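# Fevberg lab visit, gripper afternoon

I got to spend an afternoon in February at the Fevberg automation lab, and I came home with a notebook full of scribbles and a strong wish for a bigger garage. Ljubica Tomić runs the test cells there and had set up the thing I most wanted to see: the same board-handling job done with different grippers, with a small camera riding at the wrist.
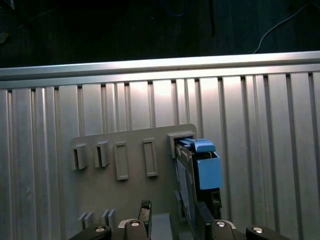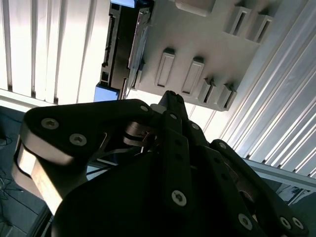

*Gray plate with its raised holders, gripper fingers in close. Two wrist camera views.*

The job sounds dull until you try it. A thin board with a blue part on it has to go in and out of a bracket on a gray plate, and the plate is fixed to a ribbed aluminum panel. I had 39 tries between coffee and closing time, and I would have happily stayed for 39 more!

We started with the Wisgate, a parallel gripper with short, stiff fingers. It's fast and it goes exactly where you tell it. On a board that slides straight out, it was lovely. If I came in even a little crooked, though, the board twisted and the arm stopped with a fault, and I had to back off and start over. Ljubica says everyone's first hour with it goes that way (mine did, at least).

Then came the Fodiro, with linkage fingers and longer pads, and I was grinning within 2 minutes. The fingers give a bit when they meet something, so a bad approach turns into a slightly less bad one. I got 11 clean pulls in a row with it. The price is that you feel less sure of where the tip is, and the linkages are wide. Getting in next to the other holders on the plate took a lot of wrist turning, and twice I bumped something I hadn't meant to touch.

What surprised me most was how much the camera matters. From the wrist you see your own fingers all the time, and they hide the very spot you care about. Straight on I could judge left and right well and had no idea about depth. When I tipped the wrist and came up from underneath I could read the gap to the plate much better, but then the gripper took up most of the picture. The bare aluminum throws glare too, and the window blinds were so bright from some angles that the exposure jumped around. Fixed exposure helped a lot. Ask for it if you go.

For controllers I tried the lab's old pendant and then the Yan, a hand controller you simply move through the air. I was ready to dislike the Yan and I loved it. Small wrist rotations came naturally, where on the pendant I kept hitting the wrong axis. The pendant was still nicer for the last push into the bracket, at 14 percent speed, one direction only.

If I had to pick today it would be the Fodiro with the Yan, and a second camera off to the side. Ljubica wants to try narrower finger pads next, and I've already asked if I can come back for that.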